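Subject: Re: [arm-users] Anyone bought the Flusberg kitchen kit?
From: Tamunoemi Bassey
To: arm-users list

Elton wrote:

> We have money to spend before the end of July and the Flusberg kitchen kit is on the shortlist. The sales page says 24 pieces, a task book and scripts for setting up and scoring. Has anyone here had it long enough to say whether it's worth the price, or would we do as well with a trip to a toy shop and a supermarket? We have one arm, a two-finger gripper and a student starting in the autumn. I'd also like to know how the parts stand up to being dropped.
>
> Elton

Hello Elton,

We've had the kit for three months and used it most working days, so I can answer some of this. We paid for it ourselves and I have no link with the firm.

First, what you get. The box holds the 24 pieces, a printed task book, a card with a login for the scripts, and a bag of spare stickers. There is no table, no arm and no camera mount. The page is clear about that if you read down far enough, but one of my colleagues thought the mount was included and we lost a week waiting for a second parcel.

The task book is the part I'd pay for again. It has 117 tasks, each on a single page, with a starting layout, an instruction in plain words and a short list of what counts as done. Most are what you'd expect: put the fruit in the bowl, move the bottle off the plate, put the spatula in the holder. The wording is careful. Where two people might disagree about whether a task was finished, the page usually settles it. Before this we wrote our own, and Onyeka and I could never agree on whether a thing leaning on the rim of a bowl was in the bowl.

The scripts are less good. The setup script picks a layout at random and prints it as a list of positions, which a person then has to follow by hand. It takes longer than the task does. The scoring script wants the result typed in after every attempt and will not let you go back one. If you press the wrong key on attempt 60 you either live with it or edit the file afterwards. We edit the file. I reported this in the first month and was told a fix was coming, and I haven't seen one yet.

To your question about drops. The light plastic parts are fine and I don't expect to wear them out. The printed labels are a different matter. They scuff where the fingers close on them, and by the end of the second month I had used most of the spare stickers. You can order more, but the postage came to more than the stickers did.

As for the toy shop idea, we did that for a year and it does work. The trouble comes when you need to replace something. Shops change their stock, and the new cup is never quite the size of the old one, so last year's results no longer sit beside this year's. Flusberg say they will supply matching parts for as long as they sell the kit. I can't tell you whether they will.

We don't stick to the kit either. We mix in things from the kitchen and from our old box, partly to make the table busier and partly to find out whether a policy that does well on the task book copes with anything else. Ours mostly didn't at first. We trained on 200 demonstrations of the colander and bowl tasks, and the results on clean layouts were good. With more things on the table they fell off quickly. 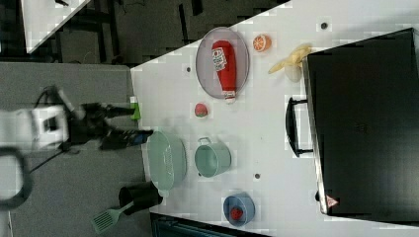

The long handles gave us the most bother. A spatula sticking out of a container that has gone over is hard for a two-finger gripper, and the book has only two pages on it. I'd have liked more of those and fewer with a single piece of fruit. Clear plastic cups are the other weak spot – our depth readings go straight through them, though I don't suppose that's the kit's fault.

We did look at Collov before buying. Their set is cheaper and the pieces looked just as solid when I handled them, but at the time the tasks came as a spreadsheet with one line each, and there was nothing on how to judge a result. If your student is happy to write that part, Collov may suit you better. It would be a fair first project for somebody, and they'd learn more from it than from typing scores into a script.

If you do go for Flusberg, ask about three things before you order:

- whether the scoring script has been changed since the spring
- what a second bag of stickers costs with postage
- whether the login is per person or per lab (ours was per person, and we had to ask for another)

I can send you our edited version of the scoring file, along with the layouts we added. They're not tidy but they run. Write to me off the list if you'd like them.

Tamunoemi Bassey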